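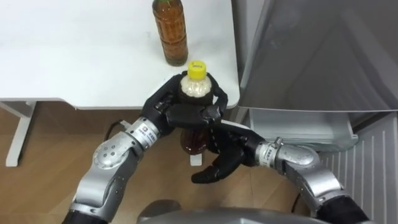
Kombucha log, batch 5 -- March

Started the second ferment this morning. Black tea base, 70 g sugar, and the old Volgate starter that Tineke Coppens keeps feeding. It smelled sharper than last time, more apple than vinegar, and I like it!

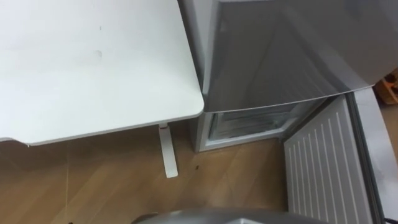

Sixten Sundqvist

Into each bottle went 500 ml plus a spoon of grated ginger. I wanted to try pear too (the Clinen market had lovely ones) but let's change one thing at a time. Plan is to leave them 48 hours at room temp, then chill and taste.

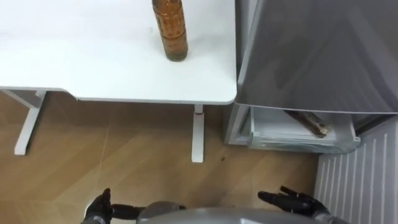 Arnout Mulder thinks 48 hours is too short for ginger and would give it another day, burping the caps morning and evening.

Fair enough, so half the batch gets the extra day. I still remember batch two on the ceiling -- caps get checked before lunch as well, and I'm putting that in writing 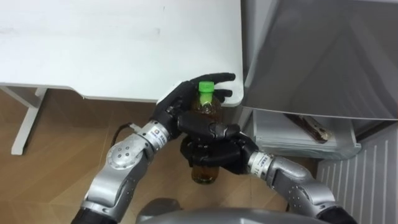 so that I can't pretend I forgot. Also need pH strips, we're down to the last few. Ask Hendrik Kramer if he's ordering from Van Loon anyway.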